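**Review: the Brivham handbook for hand-held gripper work, second edition**

Jul 14, 2020

The Brivham handbook is a ring-bound book of 134 pages with a set of laminated cards in the back pocket. It sets out rules for people who record demonstrations with hand-held grippers, the kind you carry round a table and close on things so that a robot can later be trained on the recordings. We bought two copies in June and have worked to it since. I have read the whole thing twice and used most of it, so I can say which parts are worth the money.

Most guidance in this field is written for the robot: speed limits, fences, stop buttons. Very little of it helps when the arm is a person's arm and the only powered thing on the table is a lamp. Brivham starts from the person, and that alone makes it more useful to us than the binder of machine safety sheets we had before.

The book has 10 chapters. The first two are general and can be skimmed. Chapter 3, on laying out the table, is the best of the lot. It asks for a clear working area, things that are not part of the task moved to the far side, and a written note of anything that has to stay. It does not ask for a bare table or a plain backdrop, and it says plainly that ordinary rooms are fine so long as the layout is written down before the first take. I agree with that. Our old house rules asked for a white sheet behind everything, and it wasted a lot of mornings.

Chapter 4 deals with markers. The rule is that the printed faces on the cube are checked at the start of each session and again after any knock, that fingers stay off them, and that a scuffed face is replaced the same day. There is a card for this and it is short enough that people read it. I would have liked a line on cleaning. We use a dry cloth and hope for the best.

Chapter 5 covers cables. They should run back towards the wearer and be kept clear of the things being handled, with enough slack for a full reach. Sound advice, though the drawings show a tall person at a low bench and nothing else. Shorter members of our team needed a different run and had to work it out for themselves.

Chapter 6 is about starting position: both grippers over the table, fingers open, a short pause, then begin. It sounds fussy. In practice it has made our recordings much easier to trim.

A tray with a couple of white lids or discs in it is a typical small job for us, and it shows why the layout rules matter when the tray and the things inside it are all pale.

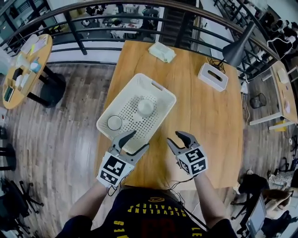 Loretta Rosenthal read a draft of this review and thinks I am too kind to the book. Her view is that a rule is only any good if you can tell afterwards whether it was kept, and that half of these can't be checked from the recording. "Pause before you begin" can be checked. "Work at a natural pace" can't, and she would strike it out. She also wants a rule on stopping: who may call a halt, and what happens to the take when they do. The book gives that one paragraph on page 76, and she says it should be on a card.

I think she is right about the stopping rule. On pace I'm less sure. People do slow down when they know they are being recorded, and a reminder not to is worth having even if it can't be measured.

Other points, for anyone thinking of ordering:

- The cards are the part you will use. There are 8 of them, and ours have lasted well.
- The chapter on consent and bystanders is good on faces and screens in shared rooms, weaker on speech.
- The log sheet is too long. We cut it down to one side and fill it in properly now, which we didn't before.
- The index is poor. "Tray" isn't in it, and neither is "lid".
- There is a plug-in for booking sessions through Skedville. We couldn't get it to save a repeat booking and went back to the wall calendar.

Compared with the Lallitero guide, which we used last year, Brivham is clearer and less keen on forms. Lallitero is still better on storing and naming files, and we have kept that section. I haven't tried the Insaurralde one.

Worth buying if you have more than one person recording and they have started to do things differently from each other. If you work alone, borrow a copy, read chapters 3 to 6 and write your own cards.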